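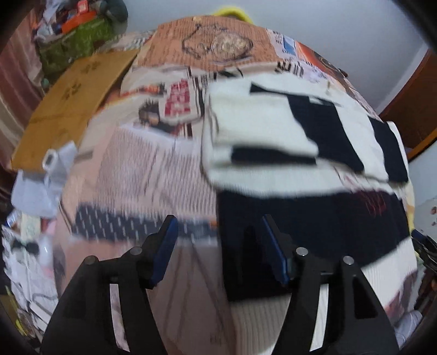
About Dranel

Dranel looks after grippers. We set them up, we keep them lined up, and we repair them when the fingers stop meeting where they should. Most of our work is on hand-held two-finger tools, the kind people use to record tasks with cloth and clothing, and the rest is on the same fingers bolted to an arm.

We don't build robots and we don't sell them. A fair number of people who call us have been told that a gripper is maintenance-free. We have yet to meet one. We have met plenty that went without maintenance for a year, and we charge by the hour for those.

How we started

Graciela Ocampo opened the shop after a long stretch at Yáñez, a packaging machinery outfit, where she fixed whatever the sales team had promised would never break. The first customer was a group teaching a machine to fold knitwear. They had bought a new camera, a new computer and a costly software license to find out why their results drifted. One pivot bolt was loose. Tightening it took less time than parking had.

That is still a typical job for us, and it is why we look at the hardware before we listen to any theory about the software.

What we do to a gripper

A standard service takes 40 minutes on the bench. We check every pivot for play, then close the fingers slowly and watch the pads come together. If one lands ahead of the other, we find out which linkage is responsible before touching an adjustment. Plenty of shops just shim the pad and send it back. It works for a week.

Pads are next. We clean them with mild soap and water and let them dry fully. Please don't use solvent. We know the forum post that recommends it, and we have replaced the pads of several people who read it. Worn pads get replaced in pairs, never singly, even when the second one looks fine.

Then we do a fabric test. We pick up thin cotton, a towel and a thick knit, 15 times each, on an uneven surface with other stuff lying around. A tool that only works on a clean gray bench hasn't been tested in any way that matters to you. Thick knit is the hard one – a finger that is slightly twisted will hold a towel all day and drop a sweater by the sleeve.

The Cirker sheet

Every tool we service leaves with a Cirker sheet, our one-page record. It lists the finger gap, the play at each pivot and the pad condition, before and after. If nothing was wrong, the sheet says so, and you pay for the check only. We started it after Graciela got tired of reading service reports that said "optimized."

What we don't claim

We are regularly asked about predictive maintenance. We spent some 30 days trying Prestico, a monitoring add-on we wrote ourselves, and it warned us about faults we could already hear. It's on a shelf. If we get it to beat a person with a hex key and a feeler gauge, we'll put it on the price list.

We also won't tell you that a good setup will fix a bad recording. It takes one excuse off the table and leaves you with the others.

Working with us

A bench service is $110 per tool, parts extra. Send the gripper with its pads on and its bolts as you found them, please – a tool that was "tidied up" for shipping tells us very little. We close for two weeks in August, and work received then is looked at when we reopen, in the order it came in.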